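Search this site
Search for: Search

About Plattner Stone & Tile

3 min read

Plattner is a stone and tile supplier with a showroom and cutting shop in Mukcombe. We sell natural stone slabs, porcelain and ceramic tile, and the setting materials that go with them. Most of our customers are homeowners, small builders and kitchen and bath fitters who work within an hour or so of the shop.

The business was started by Rupert Schwaiger, who had been a tile setter for years and was tired of driving two counties over for a decent selection. He rented half of a former feed store on Praven Road, put up racks along one wall, and opened in May with 100 slabs, most of them granite. The other half of the building was still selling seed and fencing. When that tenant moved out we took the whole place, and the old loading dock is where trucks still come in today.

Rupert is at the front counter most mornings. He doesn't set tile anymore, but he will look at your drawings and tell you where the seams are likely to fall.

What we carry

The yard holds marble, granite, quartzite, slate and a small amount of soapstone. Slabs are stored upright and tagged with the lot number, so if you need two that match you can ask for neighbors from the same block. You are welcome to walk the yard during opening hours. Please wear closed shoes and check in at the counter first.

Tile is kept inside. We have 1228 tile lines on the sample boards, and anything marked with a green dot is in stock and can go home with you the same day. The rest is ordered in. Dornora is our house line of porcelain, made for us in sizes that suit older homes, where the rooms are often small and not very square.

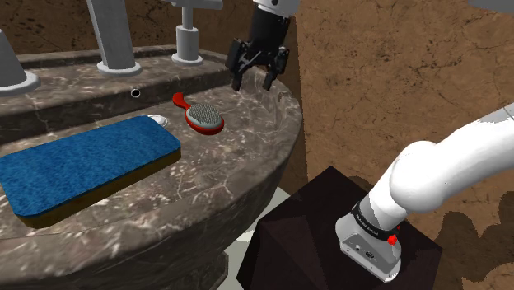
Remnants are sold by the piece. They are good for hearths, window sills and small shelves, and the price is written on the back in grease pencil. We don't hold remnants without payment.

Cutting and fabrication

The cutting shop takes up 3198 square feet behind the showroom. Six people work there. They cut, edge and polish everything we fabricate – we don't send slabs out. Standard edges are eased, beveled, bullnose and ogee. Other profiles can be done, but ask early, as some of them need a bit we have to order.

We template after the cabinets are in and level. If the cabinets move after that, we have to template again and there is a charge for it. Sink and faucet cutouts are made from the actual fixture or the maker's paper template, so have one or the other on site when we come.

Care and repairs

Every job leaves with a care sheet. Marble and limestone will etch if lemon juice or vinegar sits on them, and sealing does not prevent that. We would sooner tell you before you buy. Chips and open seams can often be fixed in place – call the shop and describe the damage, or bring in a photo.

Visiting us

The showroom opens at 8 a.m. and the yard closes at 4 p.m. so the crew can put slabs away. Parking is on the Praven Road side. If you are coming with a trailer, use the dock entrance and ring the bell.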